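About us

Irkeo is a small testing firm in Furville. We try out grippers, cameras and controllers for companies that want to buy them, or that make them and want a second opinion. Phong Châu and Huệ La started the business with 2 borrowed arms and a spreadsheet. We now have 32 grippers on our books and have written up 522 trials.

Most of our work is comparison. A customer sends us a short list, we agree the tasks, and each device gets the same tasks in the same order. We like ordinary things for this — paper cups, cloths, bowls — as they bend, slip and crumple in ways that a machined block does not. Hand-held grippers are tried at a washbasin counter as well as at the bench, and we keep the view from the tool alongside the view from above.
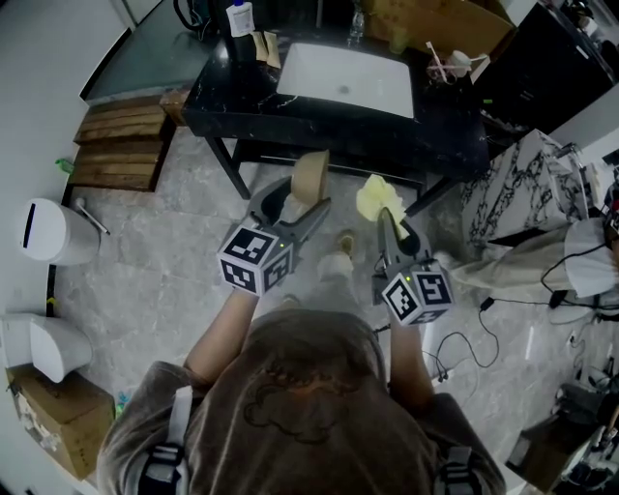
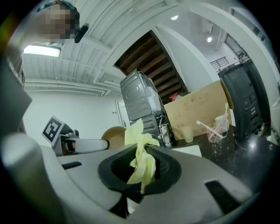
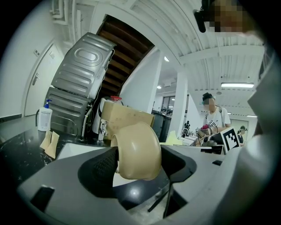
Do you sell the grippers you test?
We don't sell hardware and we take no commission from makers. Customers pay a fixed fee for the trial and the report, whichever device comes out best.

Huệ runs the trials and looks after the camera side, including lens checks and marker tracking. Phong handles controllers and writes the reports. A standard comparison is 300 grasps per device, and every missed grasp is logged with the object and the angle of approach. If a maker changes the firmware halfway through, we start that device again from the beginning.

Our longest-running job is the Trustow comparison, which looks at how finger pads wear over months of use. The next set of results is due in August. We also lend a bench to Thái, a wrist camera project, on mornings when we have no trial booked.

Visits are by arrangement, from 10 am. Please tell us beforehand if you plan to bring your own controller, and pack the power supply with it.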